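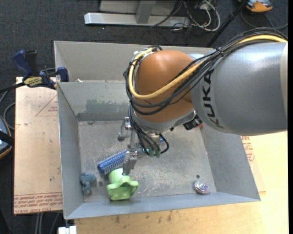 April 14, 2022 – bins again. Want the parts bins sorted before the Stostell order lands, up to 2000 pcs, and right now small stuff hides in the corners. Went over the sheet-metal ones first. Sloped walls good, things slide down to the middle. Floor of the front bin is all fine scratches and whitish scuffs, greenish smudge on the divider too. Does the scuffing matter? Hui-mei says no, I say it makes dull parts hard to spot.

Tried wiping w/ Helmy cleaner, 2 passes on the spare bin. Smudges lighter, scratches obviously stay. Dont use the green pads, they make new ones.

Liner mat from Allari – cut 3, one too short (measured the top not the floor, my fault). Corners curl. Gwion has the good knife, ask him.

To do
- recut short liner
- sweep out scraps in back compartments
- labels!! old ones say Nornness still
- 5 more bins on the lower shelf, havent looked at thme

Reading time: 1 min
Last updated: April, after lunch

Recent entries
Shelf brackets, second try
Label printer jams
December stock count notes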